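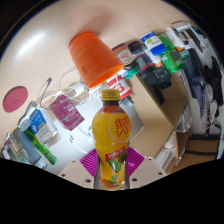 Chá de limão em garrafa de plástico, com tampa de rosca amarela.

A Fellaline procura participantes para um estudo de sabor sobre chás frios e refrigerantes. As sessões decorrem em outubro, nas instalações da Tavares, e duram 70 minutos.

Quem pode participar: maiores de 18 anos, residentes na zona, que bebam chá frio pelo menos uma vez por semana. Não aceitamos pessoas com diabetes, alergia a citrinos ou grávidas.

Cada participante vem a três sessões e preenche um questionário em papel no fim de cada uma. Pedimos que não fume nem beba café na hora anterior. O pagamento é feito em vale de compras, depois da última sessão.

Inscrições na receção ou por telefone, com Carmela Fabbri ou Laiba Lodhi.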